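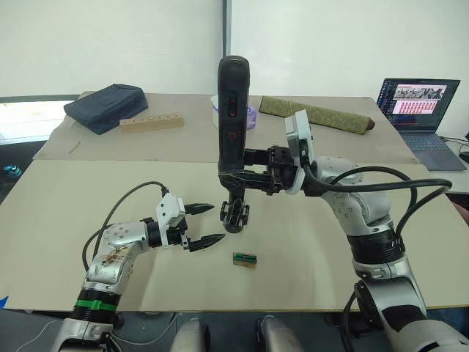

**What makes a robot arm bend?**

Small electric motors inside its joints. Each motor turns one joint, much as muscles move an elbow or a wrist.

The Skuma is a two-armed robot built by members of the Magbanua shared workshop, under the direction of Dexter Dizon. Each arm ends in a gripper, which opens and closes to hold things. Cables carry power and messages to the motors.

Building began in February. Children aged 14 and under may visit the workshop with an adult. Visitors are asked to stay behind the yellow line while the arms are switched on.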